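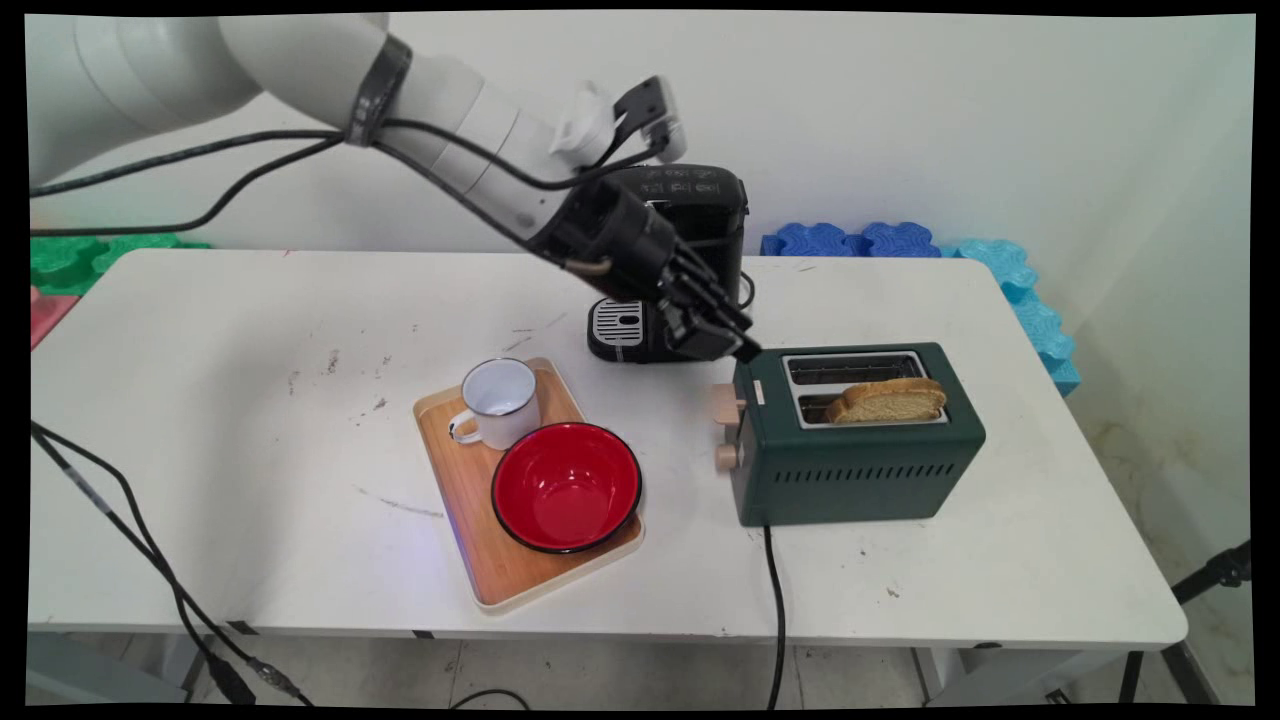 Zummont Adds Breakfast Set to Its Small Kitchen Line

BALTORER, Wednesday, February 10, 2021 - Housewares company Zummont today announced a breakfast set for small kitchens, sold as one package and meant to fit on a single table or a short run of counter. The set includes a two-slot toaster, a coffee machine, a serving tray, an enamel mug and an enamel bowl. Orders open today through the company's website and at the Zummont store on Bresitz Street.

The toaster comes in dark green with a beige lever and a beige knob on the left end. The coffee machine is black, with its controls on the top panel and a silver drip tray grate at the base. The tray is a light wooden one with a pale rim. The mug is white with a dark rim, and the bowl is red on the inside and black on the outside.

Zummont has sold the pieces separately in the past, with the exception of the toaster, which is new. Customers who already own the coffee machine can buy the toaster by itself or with the tray, mug and bowl.

"People kept asking us in the store what goes with what," said Fidelina Zapata, product manager for the small kitchen line. "A lot of them had just moved into a first apartment. They wanted to buy breakfast in one trip and be done with it, and we didn't have a good answer for them."

Work on the set started in June, when many of the company's customers were eating breakfast at home every day. Zummont lent early versions to 39 households in the Baltorer area and asked them to use the pieces for a month. Most of the homes had two people or fewer, and several had no kitchen table at all. The comments that came back led to changes in the toaster. The lever was made wider, the crumb tray now pulls out from the back, and the slots were lengthened to take bread from a bakery loaf.

"The first sample toasted fine, but a tall slice stuck out too far and came out pale along the top," said Aníbal Chambi, who led the design work. "We moved the heating wires up a little. You'll still see some crust over the top of the slot with a big slice, and I'd rather have that than burn my fingers digging out a short one."

The color also came out of the home trial. The company had planned on gray and sent out a few green samples to compare. Households that had been given the green toaster mostly asked to keep it. Gray has been dropped for now.

The mug and bowl are made for Zummont by Pakzad, an enamelware maker that has supplied the company for six years. Both are steel under the enamel. They can go in the dishwasher and should be kept out of the microwave. Small chips at the rim can happen if a piece is dropped on a hard floor, and chipped pieces may be returned for replacement during the first year.

The tray should be wiped with a damp cloth and dried right away. It is sized to carry one breakfast, with the bowl and the mug side by side and space left over for a plate of toast.

The first run is 600 sets. A second run is planned if the first sells through, though the company has not set a date. Customers who order online this month will receive 20 percent off replacement mugs and bowls through the end of the year. The offer does not apply to the appliances. Both appliances carry a 2-year warranty.

The Bresitz Street store will have a set out on a table near the front window, and staff will make toast and coffee on weekday mornings until 11. Visitors are asked to wear a mask and to take their food outside. Store manager Gilberto Flores said customers can also call ahead and have a set brought out to the curb.

"It's a heavy box," Flores said. "If you're coming on the bus, call us and we'll work out delivery."

Delivery is free within Baltorer and takes about three days. Orders from outside the city ship by ground carrier, and the enamel pieces are packed in their own carton inside the main box. Buyers are asked to keep the carton until they have checked the rims for damage.

Replacement parts for the toaster, including the knob and the crumb tray, will be kept in stock at the store. Repair questions go to Woo-jin Yoo at the service desk, Monday through Friday.

About Zummont

Zummont makes and sells housewares for small homes. The company is based in Baltorer and runs one store, an online shop and a repair service.

Media contact:
Tracey Inskip
Zummont Press Office
Bresitz Street, Baltorer

Loan sets are available to reviewers on request. Please allow a week.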